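# Drying leaves on a tray: how deep, how long, and what to pick out first

**Posted under Kitchen and Garden, 25 November 2022**

**Cisley**

Our community garden has set aside a quantity of leaves for drying, to be used in small bowls and sachets at the front desk. The leaves are long ovals with pointed tips. They were spread on round trays with a raised rim and left on a table indoors. After several days the top leaves had begun to curl, but those underneath were still limp and a little sticky.

I would be grateful for guidance on the following matters. Is the layer too deep? Should the leaves be turned, and if so, how often? A number of small round items have also found their way into the trays, and I am unsure whether these need to be removed before the leaves are stored. The room is not heated overnight and the window faces south.

**Joo**

The depth is the most likely cause. A tray that is filled so that the leaves overlap will dry unevenly, and the lower leaves will hold moisture long after the upper ones appear ready. Where space allows, a single layer is preferable. Where it does not, the leaves should be turned by hand once in the morning and once in the evening.

Please keep the trays out of direct sun. A south-facing window will fade the leaves, and in June we lost the colour from an entire batch that had been left on a sill over a long weekend. A solid tray also allows no air to pass beneath. Our group now moves the leaves to a mesh rack after the first 5 days, although a clean tea towel laid over a cooling rack will serve equally well.

A leaf is ready when the central vein snaps. If it bends, it should go back on the tray.

**Prukura**

Put them in the oven on low with the door open. Works for me. Check them often.

**Gement**

I would add some remarks on sorting, as the earlier replies do not address that part of the enquiry.

Anything round should be taken out before storage. Fresh berries hold far more water than leaves and may cause mould in a closed jar, and beads or other small items are best kept separately and returned when the bowl is made up. Sorting is easier on a pale surface under good light. Round things tend to settle beneath the leaves, and dark ones are readily missed among olive green, so the whole tray should be gone over and not only the top of the pile.

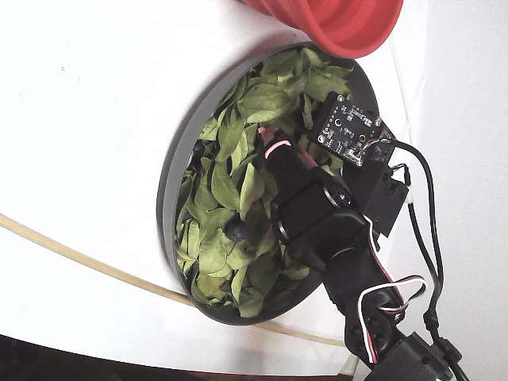
Small tongs are gentler than fingers once the leaves have become brittle. A folding cup kept beside the tray is convenient for whatever is picked out. I would not recommend shaking the tray, as the leaves break at the tips and the crumbs are difficult to separate afterward.

With regard to the oven, the method can be used, but the leaves will lose much of their scent and may scorch at the edges. For sachets, slow drying is the better choice - for a purely decorative bowl, it matters less. Once dry, the leaves may be kept in a lidded jar in a dark cupboard. Open the jar after a week, and if there is any mist on the glass, return the contents to the tray for a further two days.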